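The gripper that wouldn't let go: our semester project, warts included
Posted 2022-05-21 by Sawsan Awad

Our assignment sounded simple when we picked it off the list back in December. Get an arm to tidy a small table: pick things up, put them down somewhere sensible, don't break anything. Jenő Bozsik and I named the project Grulel (his idea, I was outvoted one to one) and we figured the hard part would be the planning code. Planning code is what we're both good at, so we were pretty relaxed about the whole thing!

What this report is mostly about is a release fault that ate up the second half of our schedule, plus one moment that could have gone badly for somebody's fingers. The planning code gets one paragraph near the end, sorry. If you came for that, the long version is in our appendix.

First the setup, so the rest makes sense. We ran everything on a tabletop with the arm mounted at one side, and we used ordinary household things and play food as test objects. I wanted a mix of shapes, because an arm that only picks up cubes has not proved much. So we had bowls, a plate, a small ball, a red squeeze bottle like the ones for ketchup, and a few bits that were really too small to be fair to the gripper. The laptop stayed on the table too. We told ourselves it was handy there.

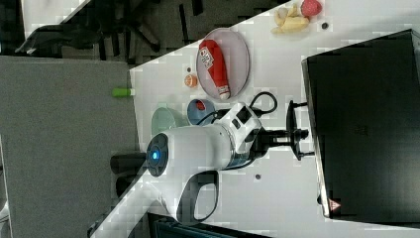
The control side was split in two. Jenő wrote the part that decides where to go, which he called Nokent, and I wrote the part that opens and closes the fingers, called Brorix. They talked to each other with short messages: "close," "closed," "open," "opened." Four words. I remember saying out loud that there was no way to mess up four words, and Jenő has reminded me of it pretty often.

For the first batch of runs it went great. The arm would come down, close, lift, travel, open, and back off. We did 48 runs for the baseline and 9 of them failed, nearly all because the grip was in a bad spot and the object slipped out. That kind of failure is boring and fine, you adjust the approach height and carry on.

Then we started on the longer, thinner objects, and the arm began doing something new. It would carry the object to the right place, pause like it was letting go, and then move off with the object still in its fingers. The first time, we laughed. The second time it dragged the thing sideways across the table and into a bowl, and the bowl went over the edge. (It survived. It's a plastic one from my kitchen.) By the fifth time I had stopped laughing and was sitting on the floor reading logs.

The logs made it worse, because they said everything was fine. "Open" sent, "opened" received, move away. According to Brorix, the fingers were open every single time. I could see with my own eyes that they were not! I spent two evenings convinced that the motor was sticking, so we took the fingers off, cleaned them, put them back on, and checked every screw. No change at all.

Jenő was the one who suggested we stop trusting the messages and go through the wrist camera recordings instead. We had been saving that video from the start and never looking at it, which I'm a bit embarrassed about. It's low quality and blurry a lot of the time, especially anything off to one side, but you can see the fingertips and whatever is between them, and that was the bit we needed.
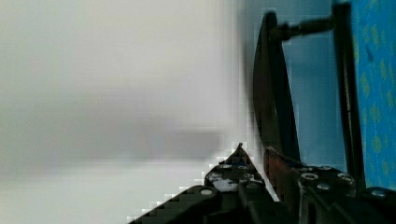
Reading time: 6 minutes

Going through the recordings one still at a time took forever. We had 3937 of them from the bad sessions alone, and we split the pile and drank a lot of tea. What we were looking for was the moment when the log said "opened," and what the fingers were doing right then. In nearly every bad run they hadn't moved yet, or had only just started.

So the motor was innocent, and the bug was mine. Brorix sent back "opened" as soon as the command had been accepted, when it should have waited for the fingers to finish. With the chunky objects the arm had a long retreat path, straight up and slow, so the fingers had plenty of time to open before it mattered. For the long thin ones, Jenő had added a quicker sideways retreat so we wouldn't knock them over. Quick retreat plus early message equals arm leaves with the object. Then the fingers would try to open in the middle of the move, my grip-check would notice something slipping, and it would helpfully squeeze again. Ugh.

That last part is where the safety problem comes in. During one of the bad runs I reached in to grab the object, since the screen said the fingers were open and the arm had paused. The grip-check fired and the fingers closed with the edge of my sleeve in them. Just the sleeve, no skin, but I yelped loud enough that people came over. Jenő hit the stop button and we called it a day.

We wrote that up for our supervisor the same evening, and the lab added some rules for our table that I think are fair:

Hands stay out until the stop button is pressed, whatever the screen says.
One person runs the arm, the other keeps a hand on the stop.
Sleeves rolled up, nothing dangling.
The grip-check is switched off during any release.

We should have had the first one from day one. The lab's safety sheet, from the Saengthong room where we did our training, says more or less the same thing on its first page. We had both signed it.

The fix itself was small. Brorix now reads the finger position and only says "opened" when the gap is wide enough and has stayed that way for a moment. If that doesn't happen in time it says "stuck," which is a fifth word, and Nokent holds still and waits for a person. I also made the log print the measured gap next to the message, so the next poor student can spot a lie without watching hours of video.

After that we did another 30 runs, long thin objects only, with the quick retreat left on. We had no carry-offs. We did get two "stuck" messages, and both times the arm stopped where it was and stayed put until we reset it. We also had a handful of plain old slips, which we still blame on the approach height.

As for the planning code, it works, it picks an order for the objects and mostly sticks to it, and it got far less testing than we promised in our proposal. We lost more than a third of our table time to the release fault. If we did the project over I'd test each message against the video in the first week, with one object, before building anything on top of it. Jenő would like it noted that he'd also put the laptop on a different table. He's right, the arm's reach covers way more of that surface than we gave it credit for.

The code and the logs are in our course folder, and the version with the fix is the one marked "really opened." Please don't use the older one. If you're taking over the table next term, come find one of us before you switch the grip-check back on.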